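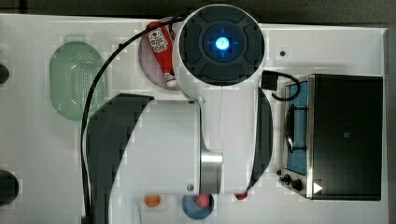 Robot arm over the kitchen-task table, seen from directly above, with the toaster oven at right.

Wornell Robotics Practice Program: Progress Report to the Skostus Fund
Reporting period ending November

The grant supports a written code of practice for robot arms handling household items on shared tabletops. Drafting of Part 1 (cell layout and cable routing) is complete. Part 2 (gripper approach and release) is in review at the Mabula site.

Of the 58 clauses planned, 30 have been tested at the table and accepted. Clause 12, on cable slack near appliances, was rewritten after operators at Mabula read it in two different ways. The new wording sets slack at the arm's full reach and requires a check at the start of each shift.

Part 2 asks that the space between the gripper fingers and the item be kept clear before an approach begins. Operators must confirm this in the wrist camera view as well as by eye.

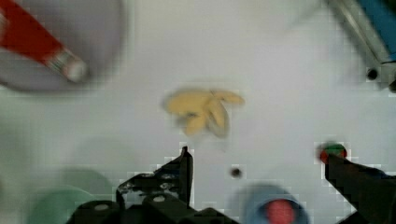
Wrist camera view: banana bunch on the open table, gripper fingers apart.

Trials of the Part 2 checklist will run to 100 approaches. Nearly 20 operators have completed the training module, and their comments are being entered in the Sterness log.

One item is behind schedule. The annex on marking fingertips and fixtures awaits agreement on terms between the two sites. We request that its delivery be moved to the next reporting period, with no change to the budget.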